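Betreff: Re: [zellen] Kabelsatz an der Pusta komplett tauschen?
Von: Samah Filali
Datum: 15.7.25

Hallo zusammen,

El-Sayed schrieb:

> wir hatten an der Pusta jetzt wieder drei Aussetzer in einer Schicht,
> immer Achse 5, immer beim Zurückschwenken zur Ablage. Flalau empfiehlt,
> den kompletten Kabelsatz samt Schleppschlauch zu tauschen und danach
> alle 2.000 Betriebsstunden vorbeugend. Außerdem wollen sie uns die
> Diagnosesoftware Rudolico dazugeben, die erkennt angeblich Kabelbrüche,
> bevor sie auftreten. Ich würde das gern so bestellen. Einwände?

Ja, ein paar.

Zuerst zum Tausch. Wenn der Fehler immer in derselben Stellung kommt, würde ich auch auf ein Kabel tippen. Aber auf eins und nicht auf den ganzen Satz. Habt ihr den Encoderstecker an Achse 5 mal gezogen und die Kontakte angeschaut? Bei uns war genau dort die Verriegelung nicht eingerastet, und zwar nach einer Wartung durch die Firma, die uns hinterher den neuen Kabelsatz verkaufen wollte. Ich unterstelle da niemandem etwas. Ich hätte nur gern vorher einen Messwert gesehen und kein Angebot.

Das Messen kostet Zeit, klar. Bei der Gelegenheit gehört auch die Kiste mit den alten Leitungen sortiert. Alles auf einen Tisch, Stück für Stück auseinanderziehen, nicht am Stecker reißen, und was keine Beschriftung hat, wird durchgeklingelt oder fliegt raus. 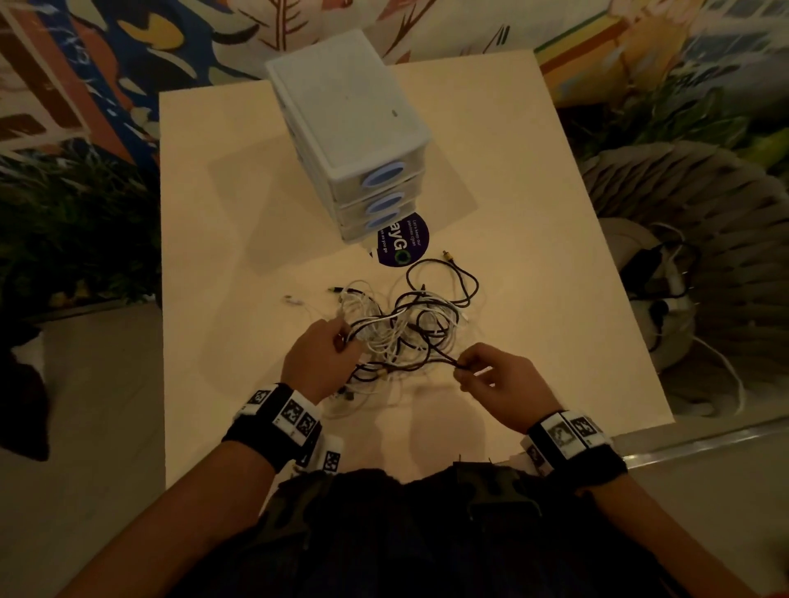
Zweitens die 2.000 Stunden. Woher kommt die Zahl? Ich habe bei Flalau nachgefragt und als Antwort ein Datenblatt bekommen, in dem der Biegeradius steht und sonst nichts Brauchbares. Unsere Leitungen laufen seit 13 Monaten im Zweischichtbetrieb, außer dem Encoderstecker war da nichts. Kann Glück sein. Aber bevor ich ein Intervall in den Wartungsplan schreibe, will ich wissen, ob es für eure Taktzeit gilt oder für irgendeinen Dauerläufer im Prüfstand.

Drittens Rudolico. Die Software lief bei uns 21 Tage zur Probe. In der Zeit hat sie sehr viele Warnungen ausgegeben und den einen Ausfall, den wir hatten, erst gemeldet, als die Zelle schon stand. Vielleicht war sie falsch parametriert, das sagte jedenfalls der Vertrieb. Für 700 Euro Lizenz im Jahr parametriere ich ungern selbst nach.

Mein Vorschlag, bevor ihr bestellt:

1. Anlage aus, gegen Wiedereinschalten sichern, Stecker an Achse 5 auf beiden Seiten ziehen und ansehen.
2. Jede Ader auf Durchgang messen, dabei die Leitung von Hand im üblichen Radius bewegen. Springt der Wert, habt ihr sie.
3. Schirm prüfen. Den vergisst man gern, und dann sucht man wochenlang.
4. Zugentlastung kontrollieren. Bei der Pusta sitzt die Schelle ab Werk zu nah am Stecker, finde ich.
5. Erst dann tauschen, und die alte Leitung mit Zettel dran aufheben.

Ohne Punkt 2 weiß hinterher kein Mensch, woran es lag, und beim nächsten Aussetzer geht die Diskussion von vorn los.

Eine Frage noch: Treten die Aussetzer auch im Handbetrieb bei reduzierter Geschwindigkeit auf? Falls nein, würde ich mir zusätzlich den Bremswiderstand ansehen. Und falls jemand auf der Liste mit Rudolico bessere Erfahrungen gemacht hat, bitte mit Zahlen, ich lasse mich gern überzeugen.

Gruß
Samah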